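1/ Went to the Gredden open day at Dindholm this afternoon. I've been to enough robot open days to know where the snacks are kept, so take the following with whatever salt you like. Long thread, mute me if you need to.

2/ The invitation promised "60 minutes with the future of handling work." I'd have settled for a parking space. The lot was full by 2 and I ended up over by the tire shop, walking back in November drizzle with my badge already coming unstuck.

3/ Badge said VISITOR 2147. There were not 2147 visitors. I asked at the desk and was told the numbers carry over from one event to the next. Fine, but a person less tired than me would have gone home and posted about the crowds.

4/ First half was slides. Nataša Vukčević gave the talk and she's good at it, no complaints about her. My complaint is the slide that said "human-level dexterity" over a stock photo of a violinist. Show me the violin or take the slide down.

5/ Someone behind me asked what "human-level" was measured against. The reply was that a white paper is in the works. I have a folder at home for white papers that are in the works. It's a very thin folder.

6/ Then through to the Jalilov room, which has the black curtains and the part I came for. Two white arms with proper humanoid-style hands, working over a dark table on packaging and what comes inside it. Soft stuff, shiny stuff. I'll give them credit for the choice, because hard plastic cubes are what you pick when you want an easy day.

7/ Foil in one hand and a blade with a yellow handle in the other. My shoulders went up a bit at the blade, I admit.
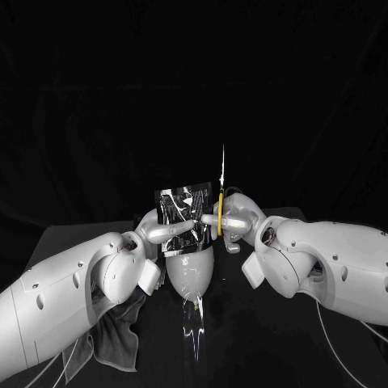
Why do these demos so often use soft packaging?
Because it changes shape every time it's touched, so a motion that was right a moment ago may be wrong now, and the hand has to cope with that.

8/ We were kept behind a rope, which I approve of. A kid near me wanted to go under it and his dad said "not with the pointy one." Best safety briefing of the day, and I sat through the official one.

9/ What I wanted to know, and what I always want to know, is who's doing the driving. Zdenka Tomić was running the table so I asked her straight out. She said parts of the day were remote operated, with a person in the next room, and parts were the machine on its own.

10/ Which parts? She said they'd be announced. Some were. I stood there for a good long while and heard it announced twice, both times for the machine being on its own. Draw your own conclusions, I've drawn mine and they're not very flattering.

11/ To be fair to Tomić, she didn't dodge. When I asked again she said yes, a lot of it is a person, and they'd never get the training recordings otherwise. That's a perfectly decent answer. Put it on the slide! Put it where the violinist is!

12/ The hands themselves are nicer than I expected. The ones I saw at the Milošević fair had all the grace of barbecue tongs. These can pinch a scrap of cloth between finger and thumb, and for a person who came to sneer that was a slightly awkward thing to witness.
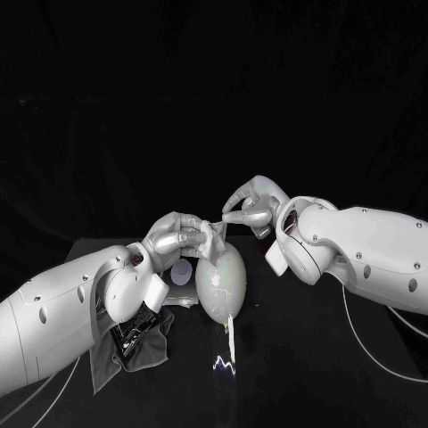

Does a remote-operated demo count as a robot demo?
It counts as a demo of the hands, the arms and the controls, but it says very little about what the machine can decide without a person.

13/ A guy next to me was filming the whole thing on his phone and muttering "that's warehouses done, then." Sir, it is one table with a towel on it. Warehouses have forklifts and tape and a man who hasn't been told about the schedule change.

14/ Speed. I know it's rude to bring up speed. It was slow, though - slow enough that I'd read all the posters on the side wall and come back. The posters quote a target of 400 packages a shift. I asked where they are against that now. "Early." Early is a time of day.

15/ And the resets. Between rounds a human comes out and puts everything back where it was. I've got no problem with this, that's how you test things. But it belongs in the price. If your machine needs a tidy person standing by, you've bought a machine and a tidy person.

16/ I asked what happens when it drops something. Tomić said it depends on where it lands, and that off the table is game over for that round. Same in my kitchen, frankly. She laughed. I'm starting to like her and it's ruining the thread.

17/ A late round, with both hands on a crumpled see-through thing. You could make out eyes and a mouth in the printing if you looked at it long enough, or I'd been in a dark room too long. The yellow scissors were in the cup at the back, where I prefer them.

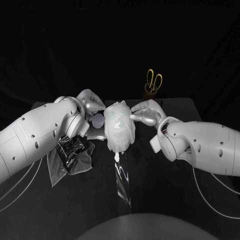 18/ Coffee after, in the corridor. Poured by people, cups handed out by people, with the lids that never fit. I looked for any sign that Gredden uses its own arms for anything in its own building. The man with the milk said they tried it at reception for a week. He didn't want to go on, and I did push.

19/ Cornered Vukčević by the coats and asked about failure rates. She said they keep them but don't publish them. I said they should publish them. She said she'd pass it on. We both knew what that meant and shook hands like adults.

20/ So was it worth going? Sort of, yeah. I came away thinking the hands are good, the table work is hard and real, and the talk in the first half is selling something about five years away from the thing in the curtain room.

21/ If you go to the next one, skip the talk, get to the rope early and ask at the start of every round whether there's a person driving. Ask it every single time. They do answer if you ask.

22/ Few replies already asking whether I got any video. No, my phone was on nine percent and I was saving it to find the car.

23/ Also to the person asking: the lot by the tire shop is free after 6, before that they want coins. Actual coins. I had to borrow one.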